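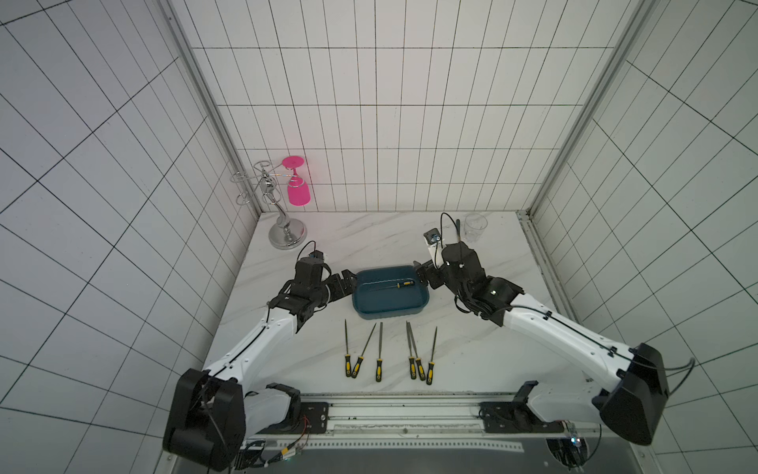
Ticket 578
Queue: Student Robotics Projects, Engineering Laboratory Support
Subject: Left arm pauses at tray during two-arm tool sorting exercise
Submitted by: Ah-rin Ha, Nallow project team
Assigned to: Nii Annan, Laboratory Support
Station: Havlíček bench, tiled enclosure
Priority: Normal
Status: Resolved, with one item carried forward

Description of problem

The Nallow team is preparing the tool sorting exercise for the Flandthorpe student competition. The exercise requires two arms to move hand tools from the front of the table into the tray, one tool at a time, with the arms taking turns. The team reports that the left arm stops beside the tray after the first tool has been placed and does not continue. The control program shows no error. After a wait of varying length the arm either resumes at normal speed or the run is ended by the operator.

The team states that the fault began after the move from the practice bench to the Havlíček bench. The same program had been used on both. The right arm has not shown the fault when it is run alone.

Steps already taken by the team

The team restarted the control computer, re-seated the connectors that can be reached from the front rail, and repeated the homing routine for both arms. The fault returned on the second run after the restart. The team also tried the exercise with the cup and the drying stand removed from the table, on the theory that the obstacle map was at fault. The result was the same, and both items were put back in their assigned positions as required by the competition layout.

Laboratory Support response, Monday, 9:40 a.m.

Ticket accepted. Please do not change the program or the table layout until Support has examined the bench. Please also attach the run logs from both benches. The team's note mentions a log folder, but no files were received with the ticket.
— N. Annan

Reply from team, 10:15 a.m.

The logs are attached. There are 26 runs in the folder. Runs from the practice bench carry the letter P in the file name. Two runs near the end were made by a different operator, who used the older homing routine by mistake; they have been left in the folder but should be disregarded.
— A. Ha

Troubleshooting log

Entry 1. Logs reviewed. In every failed run, the left arm reaches its position at the tray and then waits for a "clear" message from the right arm. The message is sent, but it arrives late. The program permits a delay of 700 milliseconds before it places the left arm in a waiting state. In the failed runs the delay was close to 900 milliseconds. No delay of this kind appears in the practice bench runs.

Entry 2. Power supply and base mounts checked with the arms at rest. Supply voltage was steady under load. The mounting bolts on both bases were tight. No action taken.

Entry 3. The message delay was measured with the wrist camera streams turned off. The delay fell well within the limit, and the exercise was completed three times in a row without a pause. With the streams turned on again, the fault returned during the first attempt. The cause is therefore connected to the load on the shared line and does not lie in the arms themselves.

Entry 4. The left and right arms were brought to the tray together under manual control so that the spacing between the grippers could be compared with the values stored in the program. One tool was in the tray and the others remained in their two groups at the front of the table. The stored values were found to be correct. The team had asked whether the arms were too close to one another at this point, and the clearance is acceptable for the present exercise.
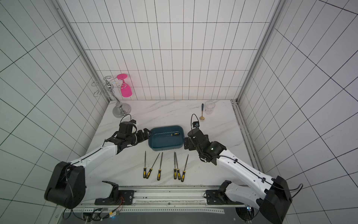

Entry 5. Camera settings compared between benches. The practice bench sends both wrist streams at the reduced size set in the Stestov configuration file. The Havlíček bench was using the default file, which sends both streams at full size. The Stestov file had been copied to the new bench but had not been selected in the start menu. It was selected, and the control program was restarted.

Entry 6. Exercise repeated under the corrected settings with both streams on. No pause at the tray. Message delay remained below the limit in all runs. The team's operator then ran the exercise without assistance from Support, with the same result.

Entry 7. During the final run the right gripper closed beside a handle and missed it. The tools in the right-hand group lie near each other, and the program chose a grasp point between two handles. This matter is separate from the reported fault. It has been recorded here so that it is not mistaken for a return of the first problem.

Question from team, 2:30 p.m.

May the team raise the permitted delay in its own program as a precaution? The competition bench at Flandthorpe will be new to us and we will have limited time to set up.
— A. Ha

Reply, 3:05 p.m.

Support does not recommend it. The limit exists to keep one arm from entering the tray area while the other is still leaving it, and a longer limit would hide a slow line until a run was under way. Please add the configuration file to your setup checklist instead, directly after homing — and confirm that the file name shown on the start screen is the Stestov file before the first tool is moved. A copy of the delay test used in Entry 3 has been placed in the team's shared folder. It can be run on any bench with the arms parked.
— N. Annan

Resolution

Cause: default camera configuration in use at the Havlíček bench.
Correction: Stestov configuration selected and saved as the startup choice for this bench.
Parts used: none.
Carried forward: grasp point selection where handles are close together. To be handled by the team with its faculty adviser. A new ticket should be opened if bench time or Support assistance is needed.

Closing note from team

Confirmed. The checklist has been updated and the bench may be released to the next group at 4 p.m. The tray and tools will stay on the table.
— A. Ha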